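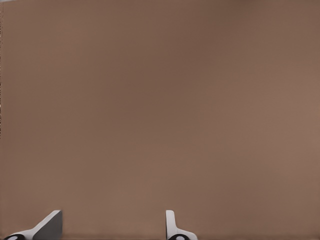
Sukodico의 시뮬레이션 화면. 흰색 그리퍼 손가락 두 개가 갈색 면 앞에서 벌어져 있다. /Sukodico 제공

로봇도 허탕을 쳐야 는다… Sukodico, '아무것도 못 잡은' 시연까지 모은다

로봇 학습용 데이터를 만드는 Sukodico가 가상 환경에서 수집한 조작 시연 묶음 'Honik'의 새 판을 내놓는다고 12/8/25 밝혔다. 업계가 그동안 조용히 휴지통에 넣어 온 장면, 그러니까 로봇이 물건을 놓치거나 엉뚱한 데를 더듬거나 갈색 평면만 하염없이 들여다보는 시연을 버리지 않고 함께 담은 것이 특징이다.

회사 설명에 따르면 작업 방식은 단순하다. 작업자가 조종기를 쥐고 화면 속 로봇 팔을 움직이면 손목 시점의 영상과 관절 각도, 그리퍼가 벌어진 정도가 함께 기록된다. 시연 하나의 길이는 20초. 그 안에 컵을 집어 옮기면 성공이고, 못 옮기면 예전에는 없던 일이 됐다. 이제는 '실패'라는 꼬리표를 달고 성공 사례와 나란히 저장된다. 작업자로서는 지우고 싶은 과거가 회사 자산으로 등록되는 셈이다.

수집을 총괄하는 와라폰 캄판(Waraporn Khamphan) 팀장은 "성공만 보고 배운 모델은 조금만 어긋나도 허공을 움켜쥐고는 아주 만족스러워한다"며 "헤매는 모습과 거기서 빠져나오는 모습을 같이 보여 줘야 한다"고 말했다. 그는 시연을 검수하면서 빈 바닥 영상을 하도 많이 봐서 이제 갈색에도 취향이 생겼다고 덧붙였다. 어떤 갈색을 좋아하는지는 밝히지 않았다.

현재 수집조는 여덟 명이다. 한 사람이 연달아 조종하는 시간은 두 시간을 넘지 않는다. 그보다 길어지면 실패의 질이 떨어진다는 것이 회사의 판단이다. 졸면서 한 실수와 애쓰다가 한 실수는 궤적부터 다르고, 모델에게 필요한 것은 뒤쪽이라고 한다. 일부러 틀리는 것도 금지다. 초기에 몇몇 작업자가 실패 사례를 채우겠다며 컵을 힘차게 밀어 떨어뜨렸다가 해당 시연이 모두 반려됐다. 실패에도 합격선이 있는 직장이다.

데이터를 먼저 받아 본 곳은 물류 설비 업체 Hastell이다. 이 회사의 레장 치솜(Réjean Chisholm) 연구원은 "처음에는 파일이 잘못 온 줄 알았다. 열어 본 영상 아홉 편에서 로봇이 아무것도 집지 않았다"고 했다. 다만 실패 사례를 섞어 다시 학습시킨 뒤로는 모델이 빈손인 것을 알아차리고 팔을 물려 다시 시도하는 일이 늘었다고 전했다. 얼마나 늘었느냐는 질문에는 "보고서에 쓸 만큼"이라고만 답했다.

풀어야 할 문제도 남아 있다. 가상 환경의 표면은 현장의 작업대보다 훨씬 말끔하다. 긁힌 자국도, 테이프 자국도, 누가 올려 두고 간 커피도 없다. Sukodico는 이 간극을 좁히기 위해 표면 무늬와 조명을 무작위로 바꾸는 도구 'Londoño'를 시험하고 있다. 캄판 팀장은 "현실만큼 지저분하게 만드는 데 예산이 가장 많이 든다"고 했다.

Honik의 새 판은 내년 1월부터 연구 기관에 먼저 제공된다. 실패 사례만 따로 받을 수 있는지 묻는 문의도 들어왔으나, 회사는 묶음으로만 배포할 방침이다. 가격은 아직 정하지 않았다.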